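サイト内検索 キーワードを入力
発表メモ「小さな町の図書室で、朗読会を続けてみた話」
2018-07-19 文:タンコ・アフォラビ

えー、こんにちは、タンコです。前の方、まだ席ありますからどうぞ!(少し待つ)
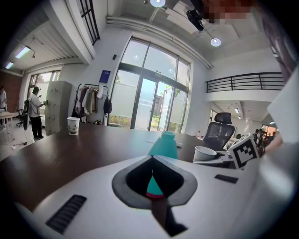

で、朗読会の話です。グルトステッドに越してきたとき、町の図書室に通い始めたんですね。蔵書は3,112冊。多いのか少ないのか、正直よく分かりませんでした。でも棚を端から見ていくと、料理の本と船の本がやたら多い(ここでちょっと笑ってもらえるとうれしい)。

始めたのは10月です。最初の回、来てくれたのは2人。しかもひとりは雨宿りでした。私は緊張して、短編をものすごい早口で読んでしまって、予定の半分の時間で終わったんですよ。残りはずっと天気の話です。

その雨宿りの人がイェセニア・サラサールさんで、帰りぎわに「次は私が読んでもいい?」と。これが大きかった! 彼女は子どものころおばあさんに聞いた昔話を、本なしで語ってくれました。間の取り方がもう全然ちがう。私はそれから、読む前に必ず一度水を飲んで、最初の一文だけ暗記していくようにしています。

→ここで実演。早口版とゆっくり版、同じ段落を3行ずつ。ゆっくり版は恥ずかしがらないこと。

選ぶ本について。長編の途中だけ読むのは、うちではうまくいきませんでした。登場人物の説明をしているうちに、みんな窓の外を見はじめるんです。手紙とか旅行記はいいですよ、途中から入れるので。「ノレティエ通信」という古い会報を読んだ回は、読み終わってからも皆さんなかなか帰らなくて、鍵を閉めるのが遅れて叱られました。

お金の話もよく聞かれます。チラシの印刷代が1,000円以上かかった月もありましたけど、今は掲示板に手書きで1枚だけ。来る人の数は変わってないです。

(時間が余ったら、バコの港の詩を読む。余らなければ飛ばして質問へ)

次回の本はまだ決めていないので、おすすめがあったら終わったあと声をかけてください。

コメント 2件 シェア 3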